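Grillik Countertop Kit: Interim Progress Report
Prepared for: Gristham Product Review Office
Prepared by: Hollis Crenshaw
Date: Aug 3, 2024

1. Purpose

This report covers the second phase of the review of the Grillik countertop kit, supplied by Mundent. The review is meant to establish whether the kit can be offered to Gristham's service customers as a packaged option for clearing and wiping kitchen counters. It does not cover dishwashing, drawer handling or floor work, which were removed from the scope at the end of phase one.

2. Status

Installation and calibration are complete. The first block of trials is complete and the second is in progress. The agreed total is 2000 logged attempts, of which 973 had been recorded when this report was prepared. The shortfall against plan comes from two stoppages, both described in section 5. The target total is unchanged.

3. Work in this period

3.1 Can pickup. Each trial starts with drink cans standing upright and other items left on the counter. The operator selects a can, the arm approaches, and the attempt is logged as held, slipped, tipped or abandoned. Opened cans are included in the set because they are what customers will leave out. They are also lighter than full ones, and the default grip force supplied by Mundent was too high for them. Reducing it one step stopped most of the denting. We have kept that setting for all later trials.

3.2 Glossy surfaces. The phase one report noted that the depth estimate was less stable on polished counters than on matte ones. A dark, glossy countertop was therefore made the standard test surface for this period. Overhead lights show in it as bright spots, and the arm's own reflection can fall inside the working area. The current software release discards most false returns of this kind. Those that remain cause the arm to pause and take a second reading, which lengthens the cycle but has not so far caused a collision.

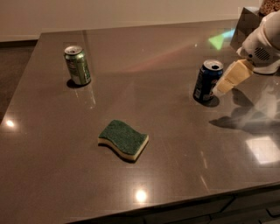 3.3 Sponge handling. A sponge lying flat is harder for the two-finger gripper than a can. The fingers have to close low, and a sponge with curved sides gives a different width depending on where it is taken. Of the attempts logged to date, 157 were sponge attempts. The failures are mostly slips at the moment of lifting. Mundent has suggested taking the sponge across its short dimension, near the middle. We have adopted this for the rest of the block and will report the two sets separately.

4. Kit condition and documentation

The gripper fingers were inspected at 500 attempts, as the maintenance sheet requires. Wear was within the stated limit and the fingers were left in place. The setup guide is usable, but the calibration chapter still refers to a menu that the current release no longer has. New staff lost time on this. A corrected page has been requested from Mundent -- we are using our own one-page note until it arrives.

5. Problems and delays

The first stoppage was a failed cable at the wrist joint. Kragh, who hold the service contract, replaced it under warranty. The routing of the new cable is slightly looser and we are checking it at the start of each session.

The second followed the software update. Saved counter positions were not carried over, and every station had to be taught again. The update notes did not mention this. If the kit is offered to customers, updates will need to be held back until saved positions have been exported.

6. Next period

Complete the second block of trials.
Repeat the sponge trials with the revised grip.
Run a short comparison on a matte surface with the same objects.
Obtain a firm price from Kragh for annual service, including cables.

The final report is due in November. No additional funds are requested at this stage. A decision is needed from the review office on whether wet wiping stays in scope, as the gripper covers for that work have to be ordered separately and Mundent has not yet confirmed a delivery time.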